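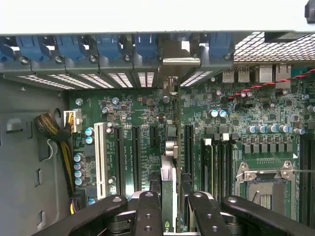

Running between the wickets: notes for the pre-season coaches' night

Kasthorpe clubrooms, 30 minutes plus questions. Slides are only headings, so talk to these notes.

Opening

Thank Kasthorpe for the room. Ask who coaches juniors and who coaches seniors. If it is mostly juniors, spend longer on calling and cut the section on twos.

Start with the Wumel match from last season. We were chasing in a 20-over game and lost by 6 runs. Everyone in the sheds talked about the dropped catch and the two sixes in the last over. I went back through the scorebook and my own notes that night. We had turned down singles to deep cover all through the middle overs, with the fielder back on the rope every time. Those runs were available and we did not take them.

Say that we spent most of our net time last year on hitting. Nets are useful, but you cannot practise running in them and most of us never made up for it elsewhere.

Calling

Three calls only: yes, no, wait. "Wait" has to be followed by one of the other two. Ask the room how many of their players say "maybe" or "hang on". Let them answer.

Striker calls when the ball goes in front of the wicket. Non-striker calls when it goes behind. Some coaches let the striker call everything he or she can see. I don't mind that with an experienced pair, but with juniors keep to the simple rule until it is a habit.

The call must be loud. In the Marent match we had a batter walk off run out who swore there was no call. There was one, and her partner had said it to the ground.

Either batter can say no. Once it has been said there is no discussion, both go back. Arguments wait for the drinks break.

Backing up

Non-striker starts with the bat grounded behind the crease and walks forward as the ball is released, watching the bowler's hand. Leaving early gets you run out at the bowler's end and you have no complaint if it happens. Repeat this for the junior coaches. Teach the timing properly and the question of warnings doesn't come up.

Bat in the hand nearer the bowler's side is the old advice. What I look for is that the batter can see the ball the whole way. Change hands between overs if the bowler changes side.

Turning

Demonstrate with the bat, using the carpet join as the crease. Low at the turn, slide the bat from a metre out, face the ball. Most of our players turn the same way regardless of where the ball has gone, so they run blind for the first few steps of the second run. Get two people up from the front row to try it. Watch the trestle.
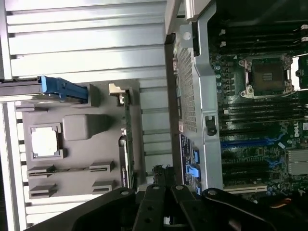 Case interior with blue latch handle, grey plastic panel and green circuit board strip.

Twos

The first run is the one that makes the second. Run it hard even when it looks like an easy single. Batter running to the danger end decides on the second.

Look at the fielder before the match as well. Who throws left-handed, who has a sore shoulder, who throws from the boundary on the bounce. At Vörös we had written down the strong arms by the end of their warm-up and it saved us at least one wicket. That was in December on a slow outfield, and twos were most of our scoring.

The drill

This is the part people will want to write down — go slowly.

Full pitch, stumps both ends, pads and helmets on. Two batters, one feeder, four fielders in a ring. Feeder underarms the ball, striker drops it or pushes it into a gap, and the pair must decide. Pairs stay in for 6 balls and score whatever they run. A run out costs them the lot. A missed call costs one.

Next stage, move the fielders back and play for twos. Same scoring.

The whole thing takes 40 minutes with a squad of normal size. If you only have 20, leave out the second stage. Do it at the start of training. Tired players in pads at the end of the night run badly and learn to run badly.

Fielders get good work out of this too, mainly the pick-up and throw on the run. Make sure somebody backs up at each end or you will spend the session fetching balls from the car park.

Likely questions

Should slower batters run the same way? Yes, same calls. They say no more often.

What about a runner for an injured batter? Check your competition's rules, they differ by grade.

Do spikes matter? On turf, yes. On synthetic, rubber soles, and look at the tread before the season starts.

Finish

Spare drill sheets are on the table by the urn. Remind them to return the cones.

14 shares | 3 comments
Contact the coaching page | © Kasthorpe Cricket Club | Back to top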